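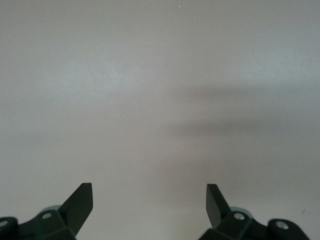

Has the money for the worktables been spent?

All but $316 of it has, and what remains is set aside for the last table, which is still in Nusorport waiting on a pair of legs.

Diltcombe Repair and Packing Room
Progress report to the Acharya Fund, September

Thank you for the second payment, which arrived on the day the old tables were due to leave and saved us an awkward talk with the hauler. The report covers the tables, the surfaces, the shelving, and the matter of the drain, in the order they gave us trouble.

Tables

Your grant paid for new worktables to replace the ones we inherited from the school cafeteria. The old tops were dark green, pitted, and deeply engraved with the romantic history of several graduating classes. Small screws vanished into them. So did pins, washers, and once a contact lens. We asked for something pale, plain, and matte, and Gakell, who supplied the tops, kept sending samples with flecks in them because flecks "hide the dirt." We explained that we would like to see the dirt. After the fourth sample they gave in.

The new tops are a pale gray-white with no pattern whatsoever. As furniture they are about as exciting as a glass of milk, and everyone who works at them has been pleased. A dropped screw is now a visible screw. People sorting buttons report fewer arguments over navy and black, although the arguments that remain are just as heated.

All the tables but one are in place. The exception was delivered with three legs and a very polite letter. Gakell has promised the fourth leg twice, and then, in what we take to be a gesture of goodwill, collected the other three.

Surface care

In the application we said we would keep the tops in good condition for the life of the grant. We have learned that a surface with nothing on it is a surface on which you notice everything. A speck of dust that would have lived out its days in peace on the old green now gets reported to the front desk.

Our routine is a damp cloth at the end of each session and a proper wipe with dish soap on Thursday. Scouring pads are banned. Markers are to be capped when not in somebody's hand. Anything sharp goes on a cutting mat, and anything hot goes on the cork squares, of which we seem to own more every week without having bought any.

Small dark marks are treated in stages: cloth first, then soap, then a white eraser, then acceptance. We had hoped to leave the last stage out of the written instructions, but it is the one that gets used.

Lighting

The grant did not cover lighting, so we are reporting it only because we promised to tell you about anything that affected the tables. The old overhead tubes put a hard glare on any light surface and gave two of our regulars headaches. We moved them back toward the wall and fitted diffusers. The cost was $978, paid out of the spring rummage sale, and no part of it has been charged to you.

The glare is gone. In exchange, people leaning over their work cast a big soft shadow across it, usually over the exact thing they are trying to see. We are experimenting with where the stools go. So far the best results come from asking people to sit up straight, a measure with a poor record in other settings.

Shelving

The shelving went up on schedule, which surprised us enough that we checked it for level twice. It holds 18 bins, labeled on the front and also on the lid, after the afternoon when all the lids came off at once. The bin marked "Misc." was meant to be temporary. It has been joined by one marked "Misc. (small)," and we are watching the situation.

Packing sessions began as soon as the shelves were loaded. Each parcel is laid out flat on a clear table before it is boxed, so that whatever is missing shows up before the tape goes on. On the cafeteria tables we skipped this step, mostly because there was never a clear table.

The drain

You asked in your last letter about the floor drain. It is still there. It has been fitted with a proper cover, and we have stopped losing bobbins to it. The smell was traced to a mop.

What has gone less well

We said we would have a sign-up sheet for table time running by the end of summer. We have a sheet. It is filled in mainly by the people who designed it, while everyone else turns up when they like and sits where they always sat. We plan to try a whiteboard.

We also underestimated how long assembly would take. The instructions allowed 30 minutes a table. They did not allow for the bolts being in the other box, or for the diagram showing the table from underneath with no mention of that fact. The first one was built upside down, with great care.

Money remaining and next steps

The $316 will be released to Gakell when the last table is standing in the room on the agreed number of legs. If there is still no leg by the end of next month, we would like your permission to cancel and buy a plain secondhand table in Nusorport, which we would top with the spare panel we already have in the storeroom. We will send the receipts either way.

Between now and the next report we intend to fit felt pads under the table feet, settle the stools, and empty "Misc." Please come by if you are passing. The door sticks, so push low and to the left.

Submitted on behalf of the Diltcombe Repair and Packing Room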